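Etik 示教与遥操作数据套件

产品中心 > 机器人示教 > Etik 套件
概述 | 系统组成 | 工作方式 | 技术说明 | 培训与服务 | 订购

产品概述

Etik 套件由 Indomdale 研制，面向高等院校、科研单位及企业研发部门，用于以人工示范的方式向机械臂传授桌面操作任务。操作人员可以直接牵引机械臂完成动作，也可以在操作位通过主端手柄进行远程控制。系统同步记录关节状态、夹爪开合量和各路图像，并按统一格式整理为可供策略训练使用的示范数据。

套件适用于抓取、放置、分拣、推移、叠放等任务。首次部署时，建议从物体种类少、目标位置明确的任务入手，待操作人员熟悉手柄力感和夹爪行程后，再逐步引入形状不规则或表面易滑的物体。随套件提供的入门任务为双色归位，即将两种颜色的方块分别放入颜色相近的圆碟，任务文件中已写明初始摆放范围、完成条件和废弃条件。
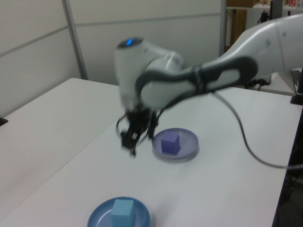
Westska 在试用反馈中提出，双色归位任务看似简单，新操作员录制的前几十条数据却往往不宜用于训练，原因主要在于松开夹爪之后抬臂过快，方块随手指移位，而操作员在远端并未察觉；反馈建议将释放后的停顿写入任务规范，并在录制界面中给出提示。

Indomdale 采纳了上述意见。现行版本的录制软件在夹爪张开后启动停顿计时，未达到设定时长即抬臂的示范将被标记为“待复核”，由数据管理员决定保留或剔除。停顿时长可按任务单独设置，也可关闭。

系统组成

一、主端操作单元。包括手柄、脚踏开关和急停按钮。手柄与机械臂末端之间的运动比例可调，精细放置时可切换至低比例档。脚踏开关用于离合，松开踏板后手柄可自由复位，机械臂保持原位。

二、从端接口单元。负责与机械臂控制柜通信，转发位姿指令，并对速度、加速度和工作空间边界进行限制。工作空间边界由用户在调试阶段录入，录入后须经管理员确认方可生效。

三、图像采集单元。标准配置为 3 路相机，其中固定机位用于观察整个工作区，俯视机位用于观察夹爪与物体的相对位置。各路图像与关节数据共用同一时钟，回放时可逐帧对照。

四、数据工作站软件。提供任务管理、示范录制、回放复核、标注和导出功能。软件界面支持中文和英文。

机械臂、夹爪、工作台及操作对象不包含在标准套件内，用户可使用现有设备。接口适配清单可向销售部门索取，清单以外的机型需进行适配评估。

工作方式

套件提供 2 种示教方式，用户可在同一任务中分别录制，系统在元数据中予以区分。

牵引示教。操作人员手扶机械臂前段，引导其沿期望路径运动，系统在重力补偿状态下记录轨迹。该方式上手较快，适合路径演示和关键点采集。须注意的是，操作人员的手部会进入相机视野，由此获得的图像与机械臂自主运行时所见存在差异。因此，软件支持先牵引、后重放：牵引阶段仅记录轨迹，重放阶段由机械臂独立执行并采集图像。重放前，应将物体恢复至牵引开始时的位置，可借助软件中的叠影功能进行比对。

遥操作示教。操作人员在操作位观察画面或直接目视工作区，以手柄控制机械臂。图像与动作同时产生，无须重放，所得数据更接近策略部署时的实际条件。其难点在于操作人员缺少直接触感，对夹持是否牢靠、物体是否触底的判断依赖视觉和手柄反馈。

两种方式的选择取决于任务性质。对接触过程要求较高的任务，建议以遥操作为主；对路径形状要求较高而接触较少的任务，可优先采用牵引方式。同一数据集中混用两种方式时，应在训练前检查动作速度的分布是否一致，必要时对轨迹重新采样。

相机布置要求

俯视机位宜设在机械臂基座一侧上方，使桌面尽量充满画面，并为背景保留尽可能小的面积。机械臂前段不可避免地会遮挡部分桌面，布置时应着重检查夹爪下方区域：当手指接近物体时，物体至少应有一个侧面保持可见。若物体被腕部完全遮挡，操作人员将无法判断对中情况，所录数据中的关键阶段也会缺少有效的视觉信息。

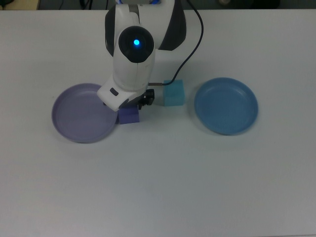 固定机位用于补足俯视机位的遮挡区域，宜从侧方或斜上方取景。其高度应使碟沿与手指末端能够区分开来，不宜与桌面平齐。相机安装后须锁紧支架，并在每次录制开始前与基准画面比对。若偏移超过设定阈值，软件将暂停录制并提示重新校准。校准记录随数据集一并保存，供日后追溯。

线缆的走向同样应予以重视。腕部附近的线缆宜留出足够的活动余量，但不应下垂至物体高度；桌面上的线缆应避开物体的初始摆放范围。录制同一数据集期间，线缆走向如有变动，应在日志中注明。

照明以均匀漫射光为宜。半透明或光面器皿在强光下易产生高光，影响颜色识别，建议在白色桌面环境下适当降低曝光，并固定白平衡参数。自动曝光和自动白平衡功能在录制期间应予关闭。

录制流程

1. 建立任务。填写任务名称、物体清单、初始摆放范围和完成条件。
2. 检查设备。确认急停有效、工作空间边界已生效、各路图像时钟同步。
3. 摆放物体。按软件给出的位置提示摆放，位置由系统在规定范围内随机生成。
4. 录制示范。踩下脚踏开关开始，动作完成并停顿后结束。
5. 即时判定。操作人员在界面上选择“完成”“未完成”或“废弃”。
6. 复核入库。由另一名人员回放并确认判定结果。

未完成的示范不会自动删除。对于研究失误恢复的用户，此类数据具有单独的使用价值，可在导出时按判定结果筛选。示范中途夹持失败、随后由操作人员重新抓取并完成的，判定为“完成”，同时加注“含恢复动作”。

完成条件与数据复核

完成条件应以画面可核对的状态来表述，避免使用“放好”“放正”等含义不定的措辞。双色归位任务的条件分为三项：方块处于颜色相近的圆碟之内；方块底面落于碟底；夹爪手指已与方块脱离。复核人员逐项确认，任一项无法从图像中判断的，应退回并注明机位。
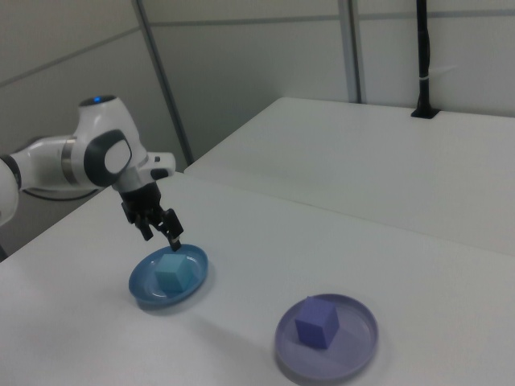
复核标准的宽严直接影响训练所得策略的表现。标准过严，大量可用示范被剔除，操作人员也容易为求工整而在放置阶段反复微调，使轨迹变得冗长；标准过宽，则策略可能在碟沿附近提前释放。入门任务对方块在碟内的具体位置和朝向不作要求，浅蓝色方块靠近碟心而斜置，紫色方块偏向碟的左侧，两者在位置一项上均可通过。手指与方块的脱离须单独核对，夹爪略微张开且未夹持方块时，即使一侧指尖仍低至碟沿上方，也符合第三项条件，但抬臂时应留意避免碰触碟沿。用户如有更高的定位要求，可在任务文件中增设中心偏差和朝向偏差两项参数。

随附示例数据集

每套产品附带双色归位示例数据集，共 589 条示范，均经复核入库，供用户验证数据读取程序和训练流程。数据集包含牵引与遥操作两类示范，并保留了部分带有恢复动作的记录。示例数据集仅供授权用户内部使用，对外发布或再分发须取得书面许可。

数据导出时，关节状态、末端位姿、夹爪开合量、时间戳和判定结果以结构化文件保存，图像按机位分别存放。用户可选择导出原始频率数据或统一降采样后的数据。导出过程不修改原始记录。

安全事项

操作人员须经培训后方可独立使用本套件。遥操作期间，工作区内不得有人员停留；牵引示教期间，速度限制由系统强制启用，用户不得自行解除。急停按钮应置于操作人员伸手可及处，每日首次使用前进行一次功能检查。

通信中断时，从端接口单元将控制机械臂减速停止并保持夹爪当前状态。恢复通信后，系统不会自动续接动作，须由操作人员确认主从位姿对齐后重新踩下脚踏开关。悬持重物或易碎物品的任务，应在任务文件中另行规定中断后的处置办法。

本套件用于研究与开发，不适用于医疗、载人及易燃易爆环境。

培训与技术服务

标准培训每节 60 分钟，内容包括设备检查、手柄操作、录制规范和复核方法。培训可在用户现场进行，也可在 Indomdale 培训室进行。培训结束后，学员须独立完成双色归位任务的录制与复核，合格者登记为授权操作员。

Pavliuk 为本产品的授权服务单位，承担安装调试、接口适配评估和备件供应。用户报修时，请提供设备序列号、软件版本及相应时段的运行日志。涉及数据异常的，请同时提供校准记录和受影响的示范编号，原始图像可在双方签订保密约定后提交。

软件更新通过用户账户下载。更新前应备份任务文件，并在更新完成后用示例数据集核对读取结果。正在进行中的数据集建议待录制完毕再行更新，以保持同一数据集内的软件版本一致。

订购信息

标准套件：主端操作单元、从端接口单元、图像采集单元、数据工作站软件授权、示例数据集、中文使用手册。
可选配件：附加相机及支架、备用脚踏开关、手柄配重组件、离线复核席位授权。
服务项目：现场安装调试、操作员培训、非清单机型适配评估。

询价时请注明机械臂与夹爪型号、控制柜通信接口、工作台尺寸及拟开展的任务类型。申请适配评估的用户，请另附机械臂控制接口文档。

相关资料：使用手册 | 接口适配清单 | 任务文件编写规范 | 数据格式说明 | 安全检查表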